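The Basket, Week One

I have a basket now. I mention this up front because for most of my adult life I have been a pile person, and I would like the record to show that I changed, or at least that I bought something.

It lives on the pale table by the wall, which until recently was the flattest and therefore most dangerous surface in my apartment.

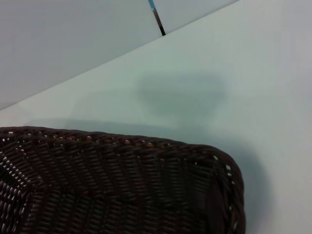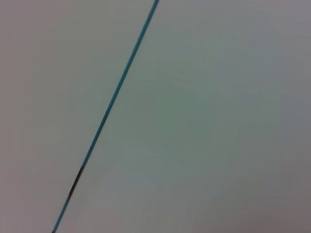
The basket's near corner in the first, and a whole lot of nothing with a thin blue line across it in the second.

The basket came from Yuen, the home store on the far side of Brelldale where they sell you candles on the way to the thing you came for. I went in for a shower curtain. The basket was on the end of an aisle, dark brown, woven, with a fat rolled rim that made it look like it had a pension. It cost 20 dollars. There was a gray felt one for less, but felt has always struck me as a fabric that gave up.

I am aware it is not real rattan. My mother picked up on this over the phone, from my description alone, and asked if it was "the patio kind." It is the patio kind. It has the faint shine of something that could be hosed down, and given how I eat breakfast, I count that in its favor. The bottom and sides are done in a slanting weave, sort of a herringbone, and I have spent more time looking at it than at some paintings I paid to see.

Anyway, the clearing of the table. I did it on a Sunday, 11th April, with the radio on and the windows open, feeling very much like a person in a commercial for allergy medicine. My friend Jalen Zamora had told me the trick is to take everything off first and then decide what gets to come back. Jalen has a label maker, so I listened.

Everything off took most of the morning. I found the warranty for a blender I gave away in October. I found two tape measures, both of which I had reported missing and one of which I had replaced. I found a letter from the Trulolby Credit Union thanking me for being a valued member and asking me to call them right away, so I called them, and after a long stretch of pan flute a nice man said it was fine and I could ignore it. I found a receipt for $541 from when the car needed its thing done, and I had to go sit down for a while.

Then I wiped the table, and it was a color I had forgotten. I had been telling people it was gray. It has some green in it, like a mint that's been in a coat pocket. I went around the apartment looking at other things I thought I knew the color of, and that was the end of the cleaning for an hour or so.

The deciding part went worse. Jalen's rule is that the basket is for things you touch every day, and if you haven't touched it in a week it has to go live somewhere else. That sounds simple until you are standing there with a roll of stamps. I don't touch stamps every day. But on the day I want a stamp I want it very badly, and "somewhere else" in this apartment is a drawer that opens four inches and stops. The stamps went in the basket. So did the keys, the good pen, the sunglasses, a lens cloth, and the remote for the Ustura fan, which is the only way to turn the fan on. They don't tell you that on the box. I checked the box, because I still had the box.

By Wednesday the basket had also acquired a lemon. I have no memory of the lemon.

I'd like to say a word about shadows, since I now own an empty surface and apparently this is what people with empty surfaces think about. The light over there comes in soft, and whatever gets between it and the table leaves a big blurry smudge. I wiped at one of these twice before I caught on. The old table never had this problem. The old table was mostly mail.

Two people have visited since. The first said "oh, nice basket," and I talked for long enough that she put her coat back on. The second put his phone, his wallet and half a granola bar in it without asking, the way you would at an airport, and I found I didn't mind. I did move the granola bar.

The shower curtain I forgot to buy. I'm going back on Saturday, and I've been told they have the same basket in a larger size, so please, if you know me, call before noon.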